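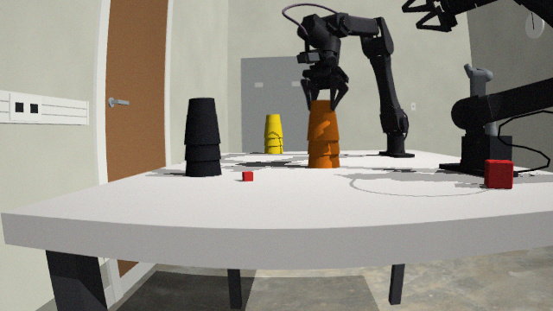
¿Alguien ha probado Ovbridge para practicar con dos brazos antes de comprarlos?
Publicado por Kedir Abdella en Robótica en casa > Simuladores y kits

¡Hola a todos! Llevo unas semanas enganchadísimo con la prueba gratuita de Ovbridge, el simulador que acompaña al kit de dos brazos de Droven, y tengo que decidir antes de que caduque. Trabajo sobre todo con el ejercicio de los vasos apilados: la mesa blanca, las pilas de colores, los cubos rojos y los dos brazos negros. Me encanta que los cables y las sombras también estén ahí, se me van las tardes sin darme cuenta.

Mi duda es si compensa pagar la licencia de 80 euros o si me espero y pongo ese dinero en el kit físico. Quiero aprender a coordinar los brazos, todavía no tengo ningún proyecto concreto. Mi portátil tiene 5 años y va justito, pero va. ¿Qué haríais?

Fasil Belay
Yo pagué la licencia en septiembre y la volvería a pagar mañana mismo. Lo mejor, para mí, es poder cambiar de punto de vista: desde la vista general juzgas bien si el brazo va a chocar con el otro, y desde la pinza ves lo que queda entre los dedos (¡y lo que te tapa el brazo de enfrente!). Al principio yo solo usaba la general y fallaba casi todos los agarres. Con las dos abiertas mejoré en aproximadamente 4 tardes.

Un par de cosas que me habría gustado saber antes:

Las sombras engañan bastante. Si te cuesta calcular la altura, baja la intensidad de la luz en los ajustes de la sala, que viene muy alta de serie.

Con un portátil justo, cierra la vista general cuando grabes. Pierdes referencia, pero el movimiento va mucho más suave.

Y empieza con un brazo quieto, aparcado a un lado. Cuando te salga el agarre sin pensar, metes el segundo. Te dejo cómo se ve desde la pinza con el otro brazo trabajando delante, en la zona naranja:
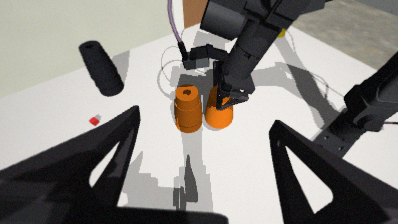

Lo que no me convence
El manual. Está traducido a medias y la parte de calibración hay que leerla en inglés -- y aun así le faltan pasos. Escribí al soporte y me contestaron bien, aunque tardaron 2 días. Tampoco deja exportar los ejercicios propios con la licencia básica, mira eso si piensas compartirlos.

Adanech Alemneh
depende del portátil, el mío se calentaba muchísimo y lo dejé. el de Lason pesa menos pero solo trae un brazo

Vikas Awasthi
Coincido con Fasil en casi todo, aunque yo no correría con la compra. Agota primero la prueba y haz el ejercicio entero cambiando de brazo dominante, que ahí descubres si el mando te resulta cómodo. A mí me costó horrores con la izquierda y acabé reasignando los botones (menú Control, pestaña Perfiles).

Sobre el kit físico: es una maravilla, pero pide una mesa bien firme y sitio de sobra para los cables. Si ahora mismo no tienes ese espacio, la licencia te va a dar muchas más horas de práctica. ¡Y ya nos contarás qué tal con los vasos!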